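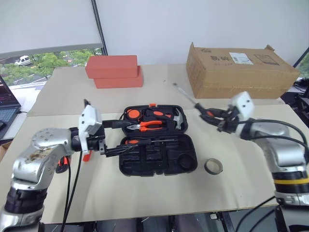
Plukivmont, Montag, 27. März 2023

Ticket 3695
Betreff: Werkzeugkoffer Dara 459, Deckel liegt nach dem Einräumen nicht vollständig auf
Kategorie: Lagerung / Handwerkzeug
Standort: Plukivmont, Montagetisch
Lieferant: Bustos, Lager Grastthorpe
Priorität: niedrig
Status: gelöst, Nachlieferung Einlegeblatt offen

Fehlerbeschreibung
Koffer aus schwarzem Kunststoff, zweiteilig, mit Formeinlagen in Deckel und Unterschale. Nach vollständigem Einräumen bleibt zwischen Deckel und Unterschale ein Spalt von bis zu 3 mm. Der orangefarbene Verschluss lässt sich nur mit Druck auf den Deckel einrasten und springt beim Anheben am Griff wieder auf. Der leere Koffer schließt ohne Spalt. Ein Belegungsplan lag der Lieferung nicht bei.

Umgebung
Koffer steht offen auf dem Tisch, Deckel nach hinten umgelegt. Unterlage eben. Ein Verzug der Schale durch die Auflage wird ausgeschlossen.

Aufnahme des Ist-Zustands
Deckel: Rollbandmaß links, Zange waagerecht, Hammer rechts.
Unterschale: ein Schraubendreher im oberen Fach, mehrere Aussparungen frei, runde Aussparung am rechten Ende ebenfalls frei.
Außerhalb des Koffers: Klebebandrolle, rechts daneben auf dem Tisch.
Zuordnung der übrigen Teile zu den Aussparungen beim Melder nicht bekannt.

Protokoll

Eintrag 1
Verschluss und Scharnier am leeren Koffer geprüft. Kein Spiel, kein Grat, keine Fremdkörper in der Dichtkante. Ursache damit beim Inhalt oder bei der Einlage.

Eintrag 2
Beide Einlagen auf Sitz geprüft. Deckeleinlage liegt an allen Ecken an. Einlage der Unterschale an der hinteren Kante leicht angehoben, nachgedrückt. Danach erneut eingeräumt. Spalt geringer, aber vorhanden.

Eintrag 3
Nur Deckel bestückt, Unterschale leer. Deckel schließt. Bandmaß, Zange und Hammer stören in der vorgesehenen Lage nicht. Beim Hammer ist zu beachten, dass der Kopf ganz am rechten Ende des Fachs sitzt. Wird der Hammer einige Millimeter nach links verschoben eingelegt, steht der Kopf auf der Kante der Aussparung auf. Als Nebenursache notiert.

Eintrag 4
Nur Unterschale bestückt, Deckel leer. Spalt tritt auf. Werkzeuge einzeln entnommen und jeweils geschlossen:
Cuttermesser entnommen: keine Änderung.
Klebeband entnommen: keine Änderung.
Schraubendreher entnommen: Spalt weg.
Fehler auf das obere Fach der Unterschale eingegrenzt.

Eintrag 5
Die Schraubendreher waren gleichsinnig eingelegt, also Griff neben Griff. Das Fach ist an den Griffenden weiter ausgeformt als in der Mitte. Bei gleichsinniger Lage drücken sich die Griffe gegenseitig aus der Aussparung und stehen über die Trennebene hinaus. Einen Schraubendreher um 180 Grad gedreht, Klingen zeigen nun in entgegengesetzte Richtungen. Beide Griffe liegen tief genug. Deckel schließt ohne Druck.

Eintrag 6
Vollbestückung mit gegenläufiger Lage. Klebeband zunächst weggelassen, danach flach in die rechte Seite der Unterschale gelegt. In beiden Fällen kein Spalt. Verschluss rastet hörbar ein.
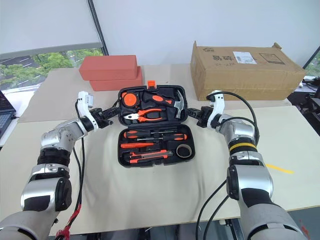 Abb. 2: Dara 459, geöffnet. Schraubendreher gegenläufig im oberen Bereich der Unterschale, Cuttermesser weiter unten, Klebeband rechts.

Eintrag 7
Belastungsprobe: Koffer geschlossen, 3 Mal am Griff angehoben, hochkant abgestellt, wieder flach gelegt und geöffnet. Verschluss blieb zu. Hammer und Zange ohne Versatz. Cuttermesser lag nach der zweiten Wiederholung leicht schräg, nach Eindrücken bis zum Anschlag der Aussparung unverändert. Klinge vor dem Einlegen immer vollständig einfahren.

Eintrag 8
Rückfrage bei Bustos, Lager Grastthorpe, ob für die 459 ein Belegungsplan existiert. Antwort: Ein Einlegeblatt ist vorhanden und wird der Lieferung normalerweise beigelegt. Nachlieferung zugesagt. Eine Reklamation der Einlage wird nicht weiterverfolgt.

Ursache
Gleichsinnig eingelegte Schraubendreher im oberen Fach der Unterschale. Begünstigt durch eine nicht vollständig eingedrückte Einlage und einen nach links versetzten Hammer. Kein Defekt an Schale, Scharnier oder Verschluss.

Lösung / Reihenfolge beim Einräumen
1. Koffer ganz öffnen und Deckel flach nach hinten ablegen.
2. Einlage der Unterschale an der hinteren Kante andrücken.
3. Bandmaß links oben in den Deckel legen, Bandende eingezogen.
4. Hammer einlegen, Kopf bis ans rechte Ende.
5. Zange waagerecht unter Bandmaß und Hammer, Schenkel geschlossen, Backen nach links.
6. Schraubendreher gegenläufig in das obere Fach der Unterschale.
7. Cuttermesser unten in die Unterschale, bis zum Anschlag eindrücken.
8. Klebeband flach nach rechts, loses Ende angedrückt.
9. Deckel zuklappen. Bleibt ein Spalt, nicht nachdrücken, sondern zuerst Punkt 6 und dann Punkt 4 prüfen.

Hinweise
Der Deckel wird beim Zuklappen über die Unterschale gedreht. Teile, die im Deckel nur aufliegen, fallen dabei in die Unterschale und klemmen dort. Vor dem Schließen jedes Deckelteil kurz anfassen. Sitzt die Zange locker, sind meist die Schenkel nicht ganz zusammengedrückt.
Das Klebeband hat keine Rückhaltung nach oben. Eine neue Rolle mit größerer Breite passt möglicherweise nicht, nicht geprüft.

Offene Punkte
Einlegeblatt nach Eingang in den Deckel legen, eine Kopie an den Montagetisch.
Kontrolle der Einlagen auf Setzung: August.

Bearbeitungsvermerk
Melder hat das Einräumen nach obiger Reihenfolge wiederholt und bestätigt. Ticket bleibt bis zum Eingang des Einlegeblatts in der Wiedervorlage.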